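# Equipment planning meeting — minutes

Monday, April 9, 2018, Prevuvville office, upstairs room. Léonie Le Goff in the chair, Maxence Jacquet taking notes. Also present: the home tasks group and purchasing.
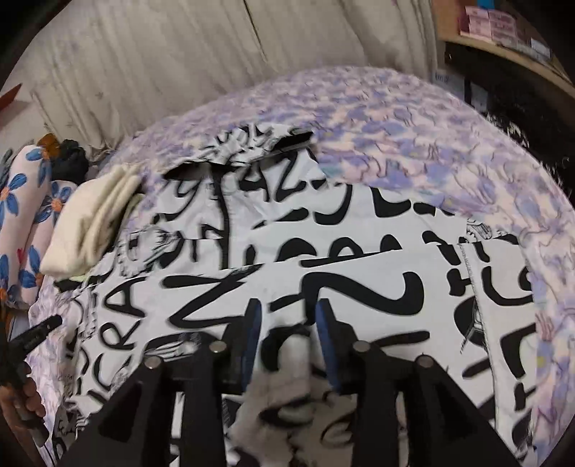 ## 1. Minutes of the last meeting

Approved with one change. The line about the Tallstead lease should read "to be reviewed," as no decision was made.

## 2. Hand-held grippers

Maxence went through the current state of the home tasks work. Most sessions now deal with clothing and bedding: picking up a garment laid out on a bed, pinching the fabric, folding, moving it to one side. Large printed garments on patterned blankets are on the task list and will stay on it through the end of the budget period.

The main cost is wear on the finger pads. Pads are bought from Basard in small lots and the shipping charge is high for what we get. Purchasing asked whether another pad would fit the same fingers. Maxence said yes as far as the screw pattern goes, but any change of pad in the middle of a task set means the set has to be logged in two parts. He would like to avoid that until the garment tasks are finished.

Léonie asked for the pads to be ordered once per quarter in a single lot. Agreed.

Two more complete grippers were requested so that each home kit has a left and a right unit. There was some discussion of whether to buy them assembled or print the fingers in-house. In-house is cheaper on paper, but the printer is booked for the Rey mounts and the person who runs it is out part of April. Agreed to buy assembled this time and look at printing again when the mounts are done.

## 3. Robot arms

Two quotes are in for the bench arms, one from Basard and one from Rey. The Rey quote is higher but includes the controller, cables and a spare wrist. The Basard quote leaves out the controller. When that is added the two are close.

Points raised:

- Rey gives a three-year warranty on the joints. Basard's warranty is shorter and does not cover the wrist.
- Both arms take our gripper fingers with an adapter plate. The plate is not in either quote.
- Delivery from Rey is slower. Purchasing will ask if one arm can ship ahead of the other.
- The bench in the back room has to be bolted down before either arm goes on it. The landlord's approval is still needed.

Léonie said she did not want to sign for both arms without seeing one of them handle cloth. Rigid parts were used in both vendor demos, and cloth is almost all of what we plan to do with these. Maxence will write a short test: pick up a shirt lying flat on a blanket, lift it by a bunched section, set it down folded once. Same shirt for both vendors. He will send it out with the fabric so there is no argument afterward about what was used.

Decision on the arms held over to the next meeting.

## 4. Budget lines

The equipment line can cover the grippers, the pads and one arm. The second arm would have to come out of the Tallstead line or wait. Purchasing pointed out that the Tallstead money has to be committed before the lease review or it goes back to the general fund — so the lease review date matters for this.

Spare parts have been charged to three different lines since the start of the project. From now on they all go under equipment. Older entries will be left where they are.

Furniture and linens for the home kits (bedding, pillows, towels, used clothing) stay under consumables. A request for a storage rack was turned down for now. There is room on the existing shelves if the old packing boxes are cleared out.

## 5. Other items

- Charging cases: one latch is broken. Tape it and add a new case to the next order.
- Maxence asked for a shared sheet showing which kit is at which home. Purchasing will set it up.
- The screwdriver set is missing again. Please return it to the drawer by the printer.

## 6. Actions

| Who | What | When |
|---|---|---|
| Purchasing | Order two assembled grippers and one quarterly lot of pads | This week |
| Purchasing | Ask Rey about split shipment; get a price for the adapter plate | Before next meeting |
| Maxence Jacquet | Write the cloth test and send it to both vendors | End of April |
| Léonie Le Goff | Landlord approval for the bench; date of the Tallstead lease review | Before next meeting |
| Home tasks group | Clear packing boxes from the shelves | Open |

Next meeting to be called by Léonie once the vendor tests are back.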